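Ninix Portable Court Set – User Guide
Section 3: Setting Up the Net and Marking the Court
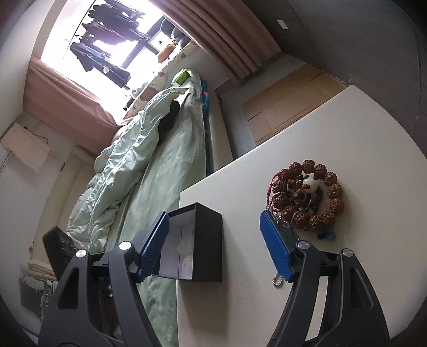
Please read this section to the end before you begin. The set can be used on sand, short grass or an indoor floor, but the anchors are different for each surface. Two adults are needed to raise the poles.

3.1 Before you start

Choose a flat area without stones, roots or sprinkler heads. Leave at least three meters of free space on every side of the court. On grass, check that there are no pipes or cables under the ground where the anchors will go.

CAUTION: Do not set up the net in strong wind or when a thunderstorm is near.

3.2 Raising the poles

1. Join the lower, middle and upper part of each pole. The button must click into the hole.
2. Lay both poles flat on the ground, one on each side of the court.
3. Push the anchors into the ground at an angle, with the top leaning away from the court. On sand, use the long Tavitz anchors and bury them at least 40 cm deep.
4. Attach two guy ropes to the ring at the top of each pole.
5. One person holds the pole upright. The second person hooks the ropes to the anchors and pulls them by hand until the pole stands alone.

Note: Do not tighten the ropes completely at this moment. The poles will move a little when you hang the net.

3.3 Hanging the net

1. Unroll the net with the printed side up and slide the top cord through both pole caps.
2. Set the height with the sliding collar. For mixed recreational play with the Drirkuletti net we recommend 178 cm – younger players may want it lower.
3. Turn the ratchet until the top cord is straight. Stop when you feel resistance.
4. Fasten the bottom cord, then tighten all four guy ropes equally.
5. Measure the height again in the center of the net.

CAUTION: The cord is under tension. Keep your fingers and face away from the ratchet when you release it.

3.4 Boundary lines

Lay the Xiong line tape from one corner to the next and fix each corner with a flat peg. On an indoor floor use the rubber corners only. Check the ropes again after 25 minutes of play, as new ropes become longer during the first use.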